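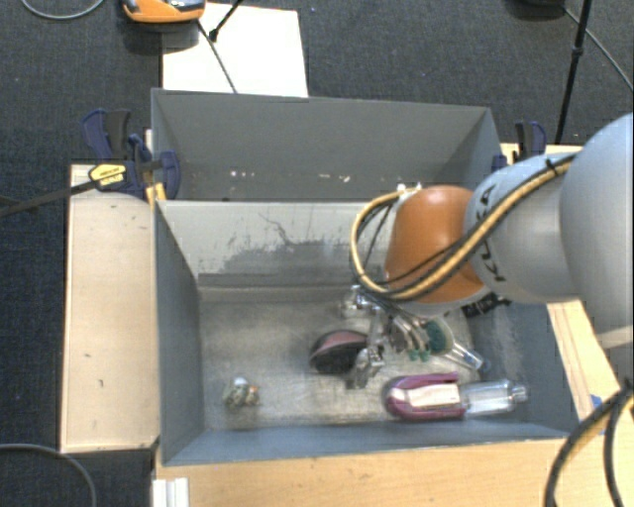
The last guide to leave Wosar Outfitters told us the job was mostly untangling other people's line in the cold, and we have yet to hear a better description of it.

Seasonal Fishing Guide, Kimside
Posted January 2021

We need 2 guides for the walleye and pike season on Pornari Lake, starting in March. Expect up to 33 hours a week in a boat with people who read an article once. You'll bait hooks, net fish, remove hooks from fish and now and then from hats.

You should be able to back a trailer down the Sheikh Road ramp with an audience, run a tiller outboard, and keep quiet about how big it really was. First aid card required. Singing discouraged.

Pay is $23 an hour plus tips, which vary with the fish. Bunk available, snoring included.

To apply, send a page about yourself to Wosar Outfitters, Box 382, Kimside. Please leave out the photo of you holding a bass at arm's length.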